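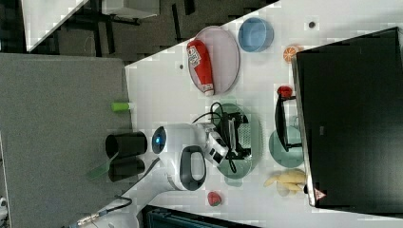 Right, a thread about looking after one arm. We call it Sang, it lives at our little Wevley site, and I've spent most of this week on one bit of it: the cable that runs over the wrist to the gripper. 1/14

The fault was boring and maddening. Gripper closes fine, closes fine, closes fine, then the controller says it can't find a gripper at all. Power it off, power it on, happy as anything for another hour. 2/14

First guess was software (it's always my first guess, I wrote some of it). I rolled back to the April version of our gripper driver and left it opening and closing all night. Dropped out before I'd got my coat off in the morning. So I owe myself an apology. 3/14

Second guess was the plug. Took it out, looked at the pins with a torch, cleaned them, pushed it back, did the collar up properly. Better! Lasted 700 cycles. Then gone again. 4/14

What gave it away was the wrist angle. Every dropout in the log had the last joint turned a long way round the same direction. I'd been reading the times and the error codes and ignoring the joint column like a fool. 5/14

So, cable. The old one had been strapped down flat and tight because I thought a loop looked untidy. Turn the wrist far enough and it was pulling on the plug. Not enough to see, plenty to feel if you put a finger on it (arm stopped and locked, please, I like my fingers). 6/14

New cable is in and it gets a proper loop above the wrist now. It looks daft. I've made my peace with it. 7/14

How I set the length, for anyone doing the same: turn the wrist by hand to one end, then the other, and watch the loop the whole way. It should never go straight, and it should never flop down where the fingers can nip it. Strap it at the arm side first and leave the gripper side till last. 8/14

Do NOT do what I did and set it with the arm folded up in its parking pose. Everything looks roomy in the parking pose. 9/14

While I had the tools out I did the finger linkages as well. Wiped them down, checked each screw, found one that turned far too easily. Tiny dab of threadlock, left it overnight. I've added "check finger screws" to the Zurnalura sheet, which is what we call our service list for reasons lost to time. 10/14

Then the bit everybody skips: the gripper has to be zeroed again if you've had it off. Ours was closing slightly to one side afterwards. You'd never spot it on a fat block, but on a thin rim, like the green colander, it matters a lot. Took me 20 minutes and two mugs of tea. 11/14

For testing I like a proper mess of kitchen bits on the table. Bowl, plates, bananas, a strawberry, the ketchup bottle. Different heights and shapes mean the wrist has to go to all sorts of angles, and angles are what I'm after this time. Picking up the same cube over and over would've told me nothing about that cable. 12/14

Parts question I keep getting: the cable was from Rista, their bendy one meant for moving joints. I bought five, so there are spares in the drawer with the date on the bag (October 3, 2018, in my worst handwriting). The ordinary sort is cheaper and I used to fit those. I've stopped. 13/14

Still on my list: a softer strap for the arm side, and a warning in the log when the wrist goes past the angle that used to cause trouble. If you've got a strap you like that doesn't leave sticky muck on white plastic, send me a link, I'll try anything. 14/14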